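The week the grippers stopped agreeing with each other 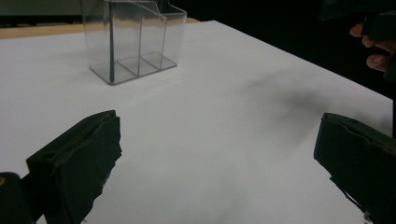
Organizer at the back, fingers open, and yes, the padding really is that ragged.

I have been wanting to write up the Clungate fault for ages, because it is my favorite kind of problem: small, stupid, and hidden in a place we all looked at every day.

Quick background for anyone who doesn't follow the blog. Ludger Görtz and I spend our evenings teaching a two-finger gripper to do desk chores. Pen into the organizer, pen out of the organizer, pen into a different compartment. We record ourselves doing it by hand, with the same fingers the arm uses, and then the arm has a go. Clungate is our name for the whole mess of scripts that sits in between. (It was supposed to be temporary. Ha.)

By July we had a version I was really proud of. Out of 114 tries at putting a pen in the left compartment, the arm missed seven. I called my friend Britta Frerichs that same night to brag, and she very kindly listened to all of it.

Then it fell apart! The arm would close on the pen, lift it beautifully, carry it across the table and lose it right at the edge of the organizer. The pen would swing, tap the clear wall and drop out sideways. Nearly 40 percent of the tries went that way, and always at the same point, just as the fingers tipped forward to let the pen down.

So of course we blamed the organizer. It's clear plastic, and clear plastic is a pain for cameras. You get the room coming through the walls, bent out of shape, plus all those little highlights on the edges. I had a lovely theory about the arm misjudging the low front panel. Ludger had a competing theory about shadows on the white sheet. We moved lamps. We flattened the sheet, and it creased again, and we flattened it again. I spent a whole evening on camera settings and got the misses down by exactly zero.

The part I'm least happy with is that we also turned up the closing force. If it's dropping the pen, squeeze harder, right? Around ten at night I was resetting the table between tries, reached in to straighten the pen, and the arm started its next run with my finger where the pen should have been. It pinched me hard enough to leave a mark for two days. Nothing worse, but I had raised the force myself an hour before and left the auto-restart on. Both of those were my doing.

We stopped for the night. The next morning Benedikt Schwerdtfeger came by to pick up a drill, picked up one of the fingers instead, and ran his thumb along the inside. "Your padding's coming off," he said.

It was! The lower edge of the black padding had torn into a fringe. Up at the top of the pad, where a pen sits during the lift, the grip was still fine. Tip the finger forward and the pen slid down onto the ragged part, where there was hardly anything left to hold it. The pad on one side had also worn further than the other, so the pen got a little twist on its way out. That was the swing we had been filming and arguing over for ten days.

I love this fault so much. It's on the inner face of both fingers, it's in practically every recording we have, and I had trained myself to look straight past it to the pen.

Here's what changed afterward. New pads went on both fingers together, never one at a time. The closing force went back to the old number, and the script now refuses to go above it unless I type the value in twice. Auto-restart is gone completely. Each run waits for a key press, and the key is far enough from the table that I can't reach both at once. It's slower and I grumble about it every evening.

With fresh pads the swing vanished on the first try, and I made a noise that startled Ludger into spilling his tea on the keyboard.

Still open: whether to keep the recordings made with worn pads. Ludger wants to throw them out. I think the arm might learn something useful from a bad grip, so I've put them in a separate folder and we're going to train it both ways. If you've tried this with your own gripper, please write to me, I'd love to compare notes. Next post will be about pad materials, once the three sheets I ordered show up.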